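Ticket 1554 — Plarnia photo uploads stuck at 865 of 900
Opened 1/29/18, status: waiting on customer

Hello again, and thank you for being so patient with me on the phone! I've restarted Plarnia 3 times now, cleared the cache the way your Orent guide says, and even moved the whole album to another folder — it still stops at the very same place.
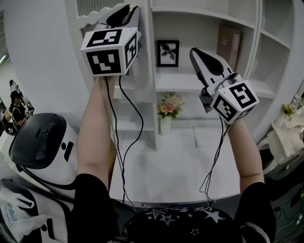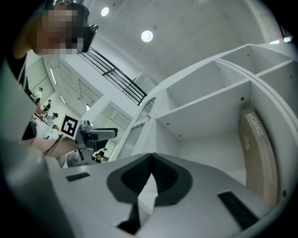
Reply from Nirnik Support: Thanks for all that detail. Please sign out, turn off background sync, and send the last two in a fresh album. If they go through, the old album's index needs rebuilding and we can do that from our side.

Will try it tonight after supper and write back.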